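Mititham 宿舍区门锁改造的记录，按条写，想到哪补到哪。只讲 Ngau 楼，别的楼还没动。

**1/**
旧系统是磁条卡加离线锁芯。离线的意思是锁自己不联网，权限写在卡里，挂失要等值班员拿手持机逐扇门去刷黑名单。丢一张卡，从报失到所有公共门都更新完，最慢的一次拖到第二天下午。

**2/**
新系统用 Wedix 的联网锁，后台接学校原有的 Nulis 账号库。学生证是非接触卡，卡里只存编号，不存权限，权限在后台。挂失以后，联网的门当场生效。

**3/**
第一批换了 157 套，房间门占大头，其余是楼层防火门、洗衣房、自习室和自行车间。大堂主门不在这一批，它走的是安防口的另一份合同，读卡器型号也不同，但能识别同一张卡。

**4/**
布线。走廊吊顶里原来有网线桥架，余量不够，东侧加了一段。房间门没有拉线，锁体装电池，通过走廊的网关无线上报。公共门一律有线供电，带后备电池。

**5/**
所以“联网锁”在这栋楼里分两种：
- 公共门：有线，实时。
- 房间门：无线，按间隔同步，刷卡时会主动唤醒一次。

宿管贴的通知把两种写成了一种，导致有人挂失后发现旧卡还能开自己的房门，以为系统坏了。那是同步间隔的问题，通知后来改过。

**6/**
断电时公共门的行为，问的人最多。防火门按消防要求，从里往外始终可以机械推开，跟电和网都无关。从外往里，后备电池耗尽之前照常刷卡，耗尽之后只能用机械钥匙，钥匙在值班室的封签箱里，取用要登记。

**7/**
房间门电池低于阈值时，锁上的灯在刷卡后闪黄，同时后台生成工单。闪黄之后还能正常用一段时间，不需要自己换电池，也请不要自己拆面板。面板拆开会触发防拆告警，处理告警比换电池麻烦得多。

**8/**
日志。上线后第一个月，Ngau 楼后台记录的拒绝事件是 3,606 条。这个数字被人截图传过，配的说法是“有人在大规模试门”。把日志按原因拆开看，绝大多数是三类：卡没贴稳重复读、走错楼层、假期结束后权限没有续期。真正需要跟进的是同一张卡在短时间内刷多扇不同房门的记录，这种另有规则单独筛。

**9/**
拒绝事件的原因码建议值班员背几个常用的。“未知卡”和“已知卡无权限”要分开处理：前者多半是公交卡或者门禁复制卡，后者去 Nulis 里查住宿状态就行。两种在旧手持机上都显示同一个红叉，习惯了旧机器的人容易混。 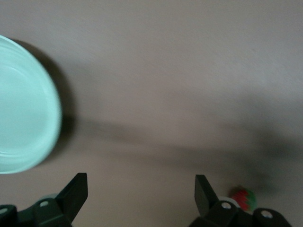 换锁以后，旧的磁条卡还要不要交回？

旧卡在退宿时随钥匙一起交回，平时不收。旧卡已经打不开 Ngau 楼任何一扇换过锁的门，但还没改造的楼里有些储物间仍然用它，提前交了会进不去。

**10/**
补卡费用。新卡补办一张 80 元，含卡片和写号。旧卡的补办价比这个低，差额来自卡片本身。芯片卡如果是自然损坏，表面没有打孔、弯折、贴膜后强行撕开的痕迹，免费换。判断由卡务窗口做，宿管没有这个权限，找宿管说情没有用。

**11/**
关于在卡上打孔挂绳：天线线圈绕在卡的边缘，打孔基本必断。断了以后卡面看着完好，读卡器没有任何反应，灯都不亮。想挂绳请用卡套。

**12/**
关于手机开门：锁体硬件支持，后台模块没有买，今年的预算里也没有。应用商店里能搜到 Wedix 的客户端，装了也登录不上，学校没有开通租户。请不要用学号密码反复试，Nulis 那边连续失败会锁账号，连带选课系统一起进不去。

**13/**
访客权限。原来的做法是前台押证件换一张通用卡，通用卡能开所有楼层门，这是旧系统里最大的漏洞。现在由被访学生在网页上登记，前台发临时卡，只开大堂到对应楼层，当晚 23:00 自动失效。留宿仍然要走原来的审批，新系统没有改变这条规定，只是到点以后卡确实会失效。

**14/**
洗衣房的门单独说。它的刷卡记录和洗衣机的扣费记录是两套系统，时钟没有对齐，最多的时候差了几分钟。有人拿扣费时间去对门禁日志，得出“门没开机器就启动了”的结论，这个结论不成立。时钟同步已经报给 Nulis 的运维，一月份处理完。

**15/**
隐私。房间门的开门记录，楼栋宿管默认看不到，只能看到电量和故障状态。要调取某一间的进出记录，需要 2 个人同时授权，一个在住宿办，一个在信息中心，授权动作本身也留痕。公共门记录宿管可以查，但导出要填事由。

**16/**
保留期限这一条目前写得不清楚。合同附件里写的是“按校方要求”，校方的要求又引用了旧系统的管理办法，旧办法管的是手持机里的数据，跟后台日志不是一回事。已经书面问过，等回复。回复之前我不会在这里写一个具体天数。

**17/**
遗留问题，目前知道的：
- 西侧楼梯间网关信号偏弱，靠近尽头的几间房同步慢，等加装。
- 自行车间的门磁装反过一次，日志里有一段“常开”告警，是误报。
- 自习室门闭门器力度没调好，锁舌有时搭不上，刷卡提示成功但门没有真正锁住。离开时请回手拉一下。

**18/**
报修入口仍然是住宿办网页里的“门窗五金”，没有新开类目。填单时写门牌号和灯的颜色，比写“刷不开”有用：没灯是供电或者卡的问题，红灯是权限，黄灯是电池，绿灯但拉不开是机械部分，派的是不同的人。

**19/**
有人问下一栋换哪里。施工排期表我看过草稿，顺序还在改，等正式版贴出来再接着这一串往下写。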